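I bought the Cloviso cloths in March, one orange and one beige, mostly for the color. After three months and around 19 washes I have opinions!

They're big, they're soft, and they crumple the second you let go of them. My green plastic basket (a Lavodex, slotted sides, nothing fancy) looks stuffed with the orange one bunched up in it and a pale beige corner showing at the back, while the chips get a whole wire shelf to themselves.

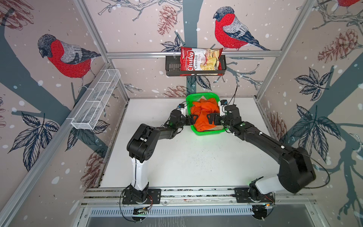
Tulo wrote in to say the orange one bleeds on the first wash, so do it by itself in cold water, and skip the softener or it stops soaking anything up. I missed that advice by a few months, and my pale dish towels are now sort of peach.

The orange folds okay. You get a stack, a lopsided one, but it stays put. The beige is a different animal - it spreads all over the table, one end bunches up on you, and by the time you've found a corner you've lost the other one.

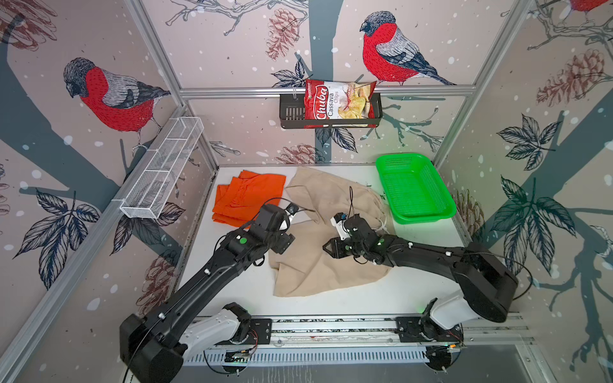
So I've quit folding the beige and I just roll it, which takes seconds and fits in the basket fine. Would I buy them again? The orange, yes, tomorrow. The beige I'd swap for the smaller Reinholz, which is thinner but has a stiff hem you can get hold of. Four stars for one, two and a half for the other.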